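Wuswood Household Words: a small word list

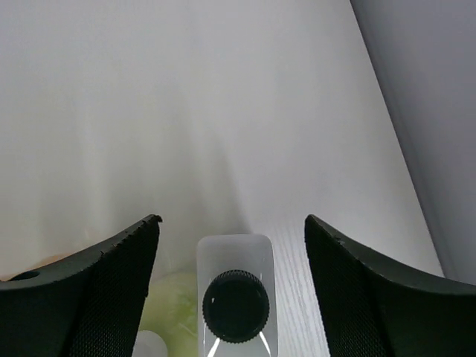

Kinwood, February

The list contains 211 words which older people in Kinwood use for things in the house and garden. It was collected by Ifeoma Wike and typed by Lawal Ogbonna. We share it so that teachers and students can use it freely.

Files
words.csv - one word per line, with meaning and spelling variants
notes.txt - remarks on pronunciation, only for 75 of the words
sources.txt - which village each word comes from

How it was collected
Ifeoma spoke with families in Kinwood and Villanueva, mostly in the kitchen. Each word was heard from at least two speakers. Words that we heard only once are not included.

Known problems
The spelling is not always the same. For garden tools we kept both forms, separated by a slash. Villanueva has only 50 words, so please do not compare the two places by number. Some meanings are translated too freely - corrections are welcome.

Use
You may copy and change the list, if you mention the name Wuswood. Questions go to Lawal, who reads the messages on Friday.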